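MEDIA RELEASE

July

Rolland residents question council's parking savings claim

The Rolland Ratepayers' Group has asked council to release the working behind its claim that new paid parking on Clilgate Street will "pay for itself within a year".

Council has signed with Skullano to run 60 metered bays outside the shops. The group says the 1,176 people who signed its petition have yet to receive a proper reply.

"We've been told the meters will bring more shoppers into town," said group spokesman Mervin McKinnon. "I'd like to meet the shopper who drives further to pay for a park. If there's a study, show us the study."

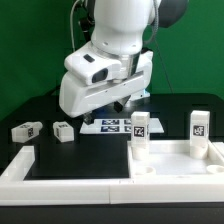
The figures council has put out so far run to a single page. They assume every bay is full from 9 am to 5 pm, including through winter, and leave out the cost of repairs - a strange thing to forget in a street that floods.

Tadeusz Pawlak, who owns the shoe repair shop on the corner, said traders were given one evening session and a brochure.

"The brochure had a nice tree on it," Mr Pawlak said. "It didn't say what happens to my customers who stop for five minutes to pick up their boots."

The group is calling for a free first hour, a copy of the Skullano contract with the fees left in, and a public meeting before any meter is switched on.

Media contact: Mervin McKinnon, Rolland Ratepayers' Group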